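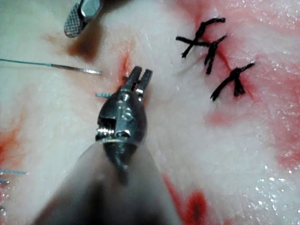 Two instruments at the tissue, with the needle lying to the left of the incision.

October, by Alžběta Pešek

How to place a simple interrupted stitch

I wrote this page for beginners who practice on a tissue pad or on a piece of meat from the butcher. It does not replace a teacher.

Before you start

Look at the thread and the needle together. A colored thread, blue or blue-green, is easy to find again on pale tissue. Keep the surface a little moist, or the thread will drag.

Steps

1. Hold the needle with the knurled jaws of the needle driver, about two thirds of the way back from the point. Do not hold it where the thread is joined, it bends there very easily.

2. Bring the point to the tissue at a right angle, some millimeters from the edge of the cut. Keep the same distance on the other side.

3. Push the needle through by turning your wrist. If you push straight, the hole becomes bigger than it must be.

4. When the point comes out, take it with the second instrument behind the tip. The tip itself should never be squeezed — it becomes dull after one time.

5. Pull the thread until a short tail remains. Then put the needle down where you can see it.

6. Tie the knot with two throws in one direction and one in the other. Lay it to the side of the cut.

7. Cut both ends and leave a small stub. My first stubs were so short that the knots opened the same evening.

For one practice I make 16 stitches, with a pause in the middle. Kvido Machala, my colleague, prefers fewer and slower, and his rows are straighter than mine.

Count your needles before you clean the table.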